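Ticket 3399: gallery upload stops at image 188, client wedding gallery

Okay, hi again Bustard support! I'm pasting everything I've tried in one place, as Sevim asked me to on the phone (thank you Sevim, you were very patient with me). I shoot weddings and this is the full gallery for Tamara Rusu's day at Brastell, 189 photos, and I can't get the last one to go up. It's the confetti shot, of course. It's the one her mom keeps emailing me for.
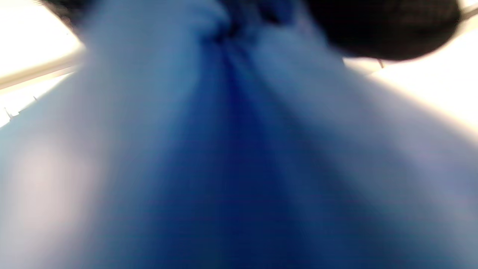
*Posted by Nermin Tatlı, June 5, 2018 | Galleries & Uploads | Status: open*

What happens: I drag the whole folder into the uploader, the bar goes along nicely, and then it sits at 188 of 189 forever. No error message, no red text, just the little spinning circle. If I refresh the page, I get 188 photos and a gallery marked "incomplete," and then I can't send the client link. The Send button is grayed out.

**Try 1.** Different browser. Same thing, stuck on the same photo.

**Try 2.** Cleared the cache, logged out, logged back in, restarted the laptop. Same. I also lost all my saved passwords doing this, so that was a fun half hour.

**Try 3.** Uploaded the confetti photo by itself to a brand new test gallery. It went straight up! So I figured the file was fine and the gallery was the problem. I deleted the test gallery and went back to the real one, and it stuck again.

**Try 4.** Re-exported the photo with a smaller long edge and the quality turned down a bit. Stuck. I really thought that one would do it.
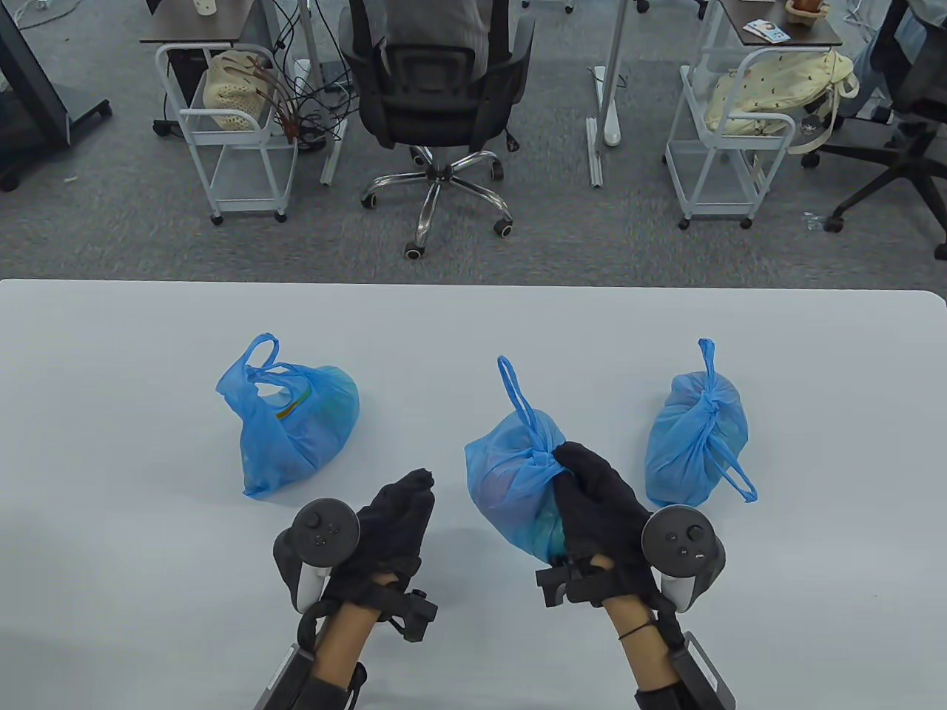 **Try 5.** Split the wedding into chapters (getting ready, ceremony, portraits, party) and uploaded them one at a time. Getting ready is 39 photos and went through in a couple of minutes. Ceremony and portraits were fine too. Party stopped one short, and guess which one.

**Reply from Sevim Uysal, Bustard support**

Hi Nermin, thanks for writing it all out, that helps a lot. Could you tell me the exact file name of the photo that won't go up, and whether you used a second photographer? I'd also leave the chapters as they are for now. Please don't delete the gallery, I can see it from my side and I'd like to keep the upload history.

**Nermin**

Yes, Yiğit Türkmen shot with me that day! The confetti one is his. The file is called rusu-party-0188.jpg and oh no, I've just looked, and there's one of mine from the ceremony folder called rusu-Party-0188.jpg with a capital P. I must have dragged it in the wrong place before I renamed everything. In the test gallery it was on its own, so there was nothing for it to bump into. Could it be that?

**Sevim**

I think so, yes. The uploader ignores capital letters in file names, so it sees a duplicate and waits for you to choose which one to keep. You should be getting a pop-up asking you that. Do you have the Sketska toolbar installed? It hides our pop-ups for some people.

**Nermin**

I do have Sketska! I use it for my album layouts. Turned it off, reloaded, and there was the pop-up. I renamed Yiğit's file to rusu-confetti.jpg and it uploaded in two seconds. 189 of 189, Send button is back, and the link has gone to Tamara and her mom.

One request before you close this: could the uploader show the name of the photo it's stuck on? I had to work it out by scrolling through the whole folder. I've got Şengül Oral's wedding at the Ingvarsson barn in July with Yiğit again, so I'd love to have that by then.

**Sevim**

So glad it's through! I've passed the file name idea to the uploader team and linked it to this ticket. I'll leave things open until tomorrow in case the album order comes out odd, then close it.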